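Pesero Two-Arm Teaching Station

Home > Teaching equipment > Bench stations > Pesero

In stock at Trimimcombe. Collection by arrangement, delivery on our own van or by pallet.

The Pesero is our two-arm teaching station, and it is the one we find ourselves recommending most often to people who ring up and say they want to show a robot a job and have it learn from watching them. You sit down, you take hold of a pair of small leader arms, and the two working arms follow your hands. Everything you do is recorded as you go. When you have done the job enough times, you take the recordings away and train on them with whatever software you like.

We have been building it in one form or another for long enough to know what wears people out, and most of the changes in this version come from that. The leader handles are lighter than they were. The trigger that closes the gripper has a softer spring, so your finger doesn't ache after an afternoon of picking things up and putting them down again. And the elbow of each leader arm now carries its own weight, which means you can let go, have a sip of tea, and come back to find everything where you left it – a small thing, but our older customers will remember what happened before!

What comes in the crate

Two follower arms with parallel-jaw grippers
Two leader arms with trigger handles
Table clamps for all four arms
One overhead or side camera post with bracket
Power supplies, cables and a foot pedal
Tandent recording software, with 3 seats
A printed setup guide and a spare set of finger tips

Guiding by hand or from the chair

There are two ways to teach with a Pesero. The first is remote control with the leader arms, as above, and it suits anything where both hands have to work together. The second is what we call hand guiding. You press the foot pedal, the follower arm goes slack, and you move it about yourself by the wrist. Hand guiding is lovely for getting a single careful approach just right, or for setting the start and finish positions, but your own arms will be in the camera's view while you do it, so please don't mix the two sorts of recording in one folder. Tandent will ask you which one you are doing each time you begin a session.

The foot pedal also marks the beginning and end of each go. Tap once to start, tap again to save, and hold it down to throw the last one away. You will throw plenty away in the first week. Everybody does, and it is far better to lose a clumsy go than to keep it and have the robot learn your clumsiness.

Choosing a first task

Daryna Onyshchenko runs our customer training days, and she likes people to begin with something they already do at home without thinking. Kitchen jobs are her favourites. They have a clear beginning and end, the things involved are cheap to replace, and there is usually one fiddly step in the middle that shows you what two arms are for. Lay the table up in the same general way each time but shift things a little between goes, so the robot meets some variety. 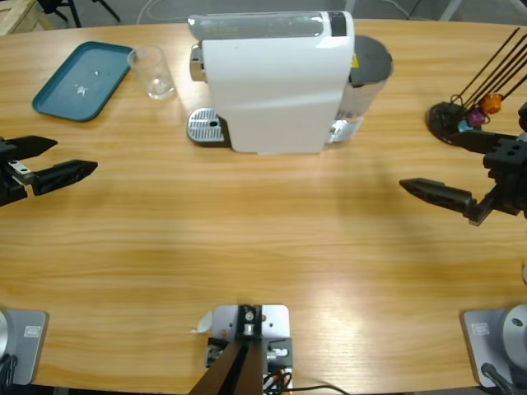

Coffee is the task Daryna sets most often, and it is a good deal harder than it sounds. A capsule is small and slippery, and it has to be turned the right way up before it goes anywhere near the machine. With the capsule stand over on the right, it makes sense to let the right arm do the fetching, while the left one looks after the tumbler standing beside the teal tray. Practise each arm's part separately before you try them together, and keep the middle of the table clear as your handing-over space. Leave the water tank out of it to begin with – spills and cables are a poor mix, and a dry run teaches the movements just as well.

Sizes, power and setting up

The clamps will take a table top up to 28 mm thick. Choose a solid table that doesn't rock, as any wobble ends up in your recordings. The station runs from an ordinary wall socket and needs 2 of them. Tandent keeps up to 2,000 goes in one project before it asks you to start another.

Extras

The Kazemi finger set swaps the standard tips for softer, wider ones and is well worth having for fruit, cloth and paper cups. It fits without tools.

Help and orders

Negin Shirazi looks after orders and will happily talk through your table, your task and whether a Pesero is the right size of thing for it. Orders placed before Fri 2 April include a place on a training day at Trimimcombe. The next training days after that are in June, and lunch is provided.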